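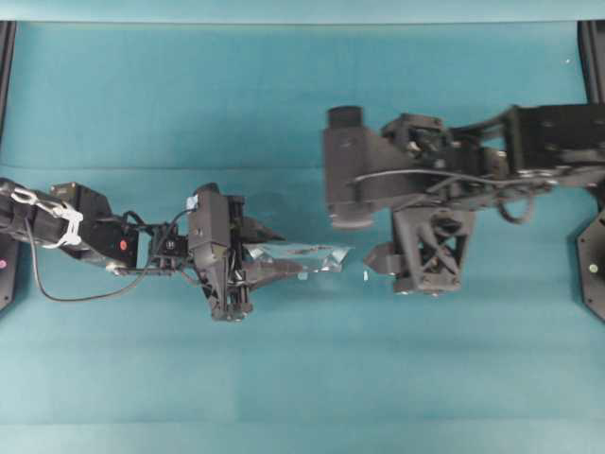

A clear bag over a blue worktop.

The Bag from Rundari

Armindo Barros came back from Rundari with a cold, a bill for parking and a packet of plastic bags that he said would keep bread fresh for 54 days.

"Who told you that?" I said.

"The man on the stall."

"The man who was selling them."

"He had a loaf with him, Parisa. He let me squeeze it."

I asked whether he had been there 54 days earlier, when the loaf went in. Armindo put the packet down on my counter and blew his nose. The label said Civen in green letters, and under that, in smaller ones, Keeps What You Keep. I read it twice and it was no better the second time.

We had run the bakery in Skerkwood together long enough for me to know what came next. First there would be a test. Then, whatever the test showed, there would be an order. It had gone that way with the rye starter that was supposed to be older than the church, and with the magnet you put round the water pipe. The magnet was still there. I hung a tea towel on it.

"Five bags in the packet," he said. "We use one. What does that cost us?"

"What did the packet cost?"

He went to look at the oven.

So I chose the bag myself, to be sure it was chosen by somebody who didn't care. It came out of the packet creased all over and it crackled when I held it up. It looked like a bag. I have handled a great many of them, and if you had dropped this one in the drawer with the rest I could not have found it again. I said so. Armindo said that was what was clever about it.

In went a small white loaf from the morning's baking, the sort that is decent on the first day and toast on the second. I put another from the same tray into one of our own bags. I wrote the date on two bits of masking tape, stuck them on and pushed both loaves to the back of the top shelf in the store, where the light is bad and the customers never go. That was in March.

By the end of the first week ours had a green spot near the crust, as I had told him it would. His did not. I told him that one week proved nothing, and that a loaf near the wall was bound to be cooler.

"Swap them round, then," he said.

I swapped them round. The green spot grew into a green coat and I threw ours out with the tape still on it. His stayed as it was. When I pressed it through the plastic it gave and came slowly back, like a good cushion. I washed my hands afterwards.

I'm not a fool, and I have been married to one, so I know how these things are done. I started to lock the store. It wasn't that I thought Armindo would creep in at night and change the loaf, but he was the only other person with an interest in it and he had always been an early riser. I put a pencil mark on the bottom crust as well, a small cross, which meant opening the bag. He complained that I had let the air in. I said that any bag worth the money could stand a bit of air.

He had meanwhile told Lazarević's, the café across the road, and old Lazarević had come over to look. He stood under the shelf with his hat in his hand as though somebody had died.

"It's bread," I told him.

"When was it baked?"

I told him that too, and he ordered a packet through Armindo on the spot. I have never thought much of his judgement. He paints his own signs.

On the last day I took the loaf down before opening time, by myself. The pencil cross was there, a bit smudged. There was no mould on it anywhere. I cut the end off with the long knife and the crumb was white and the knife went through it properly, without tearing. I smelled it. Then I buttered the slice and ate it standing up.

It tasted of nothing. I don't mean it was stale. I have eaten stale bread all my life and stale bread tastes of bread. This had the weight and the softness, and the salt in the butter was salty enough, but where the loaf should have been there was only something to chew. I ate a second piece to be certain.

Armindo came in with the flour and saw the knife.

"Well?" he said.

I thought about the magnet. I thought about Lazarević and his hat.

"Try it yourself," I said, and cut him a thick one.

He chewed for a long time with his eyes on the ceiling. He has a good mouth for bread, I'll give him that, better than mine. I waited for his face to fall.

"It's still soft," he said.

"Yes."

"So it works."

He folded the empty bag along its creases and put it in his apron pocket, and I went to unlock the front door.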